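Play food

Play food is the general name for toy groceries, fruit, vegetables, bottles and baked goods made for pretend cooking, along with the plates, cups and pans they are served in. It is one of the best-loved branches of the toy world, and one of the most varied -- a single tabletop can hold a whole menu!

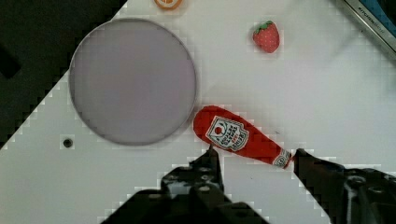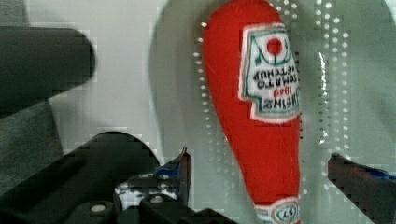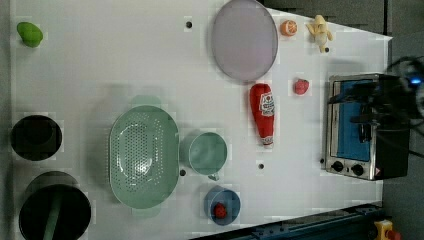
A red ketchup bottle, the item common to all three views. The first and third also include a strawberry and a round plate.

Materials

Play food comes in wood, hard plastic, felt and plush. Soft pieces are especially popular with younger children, and a plush bottle or berry can be squeezed, stacked and dropped without harm. Hard plastic holds finer detail and rinses clean in seconds.

Fruit and vegetables

Fruit makes up the heart of most collections. Strawberries are a favorite for their bright color and leafy caps. Oranges are often sold as halves, so that the segments show, and bananas may come partly peeled, with the flaps spread wide. Green vegetables tend to be simplified, and a lime and a small pepper can be hard to tell apart.

Condiments

Bottles and jars copy the outlines of real packaging with wonderful care. The ketchup bottle is the classic: a wide body, a narrow neck, and a label with a tomato on it. Some carry a real brand name, such as Heinz, complete with the "57" on the neck.

Dishes and cookware

Plates, cups and colanders are usually made in pastels such as lavender and mint green. A colander doubles nicely as a fruit bowl. Larger sets add a toaster oven with control knobs.

Collecting

Collector Archie MacAulay began his catalog of play food with 67 pieces and now lists 314, sorted by aisle as in a grocery store. Early Skatmont and Vesum sets are his main interest, and his section on condiments was last revised 3/27/20.

See also: Toy kitchen; Tea set; Pretend play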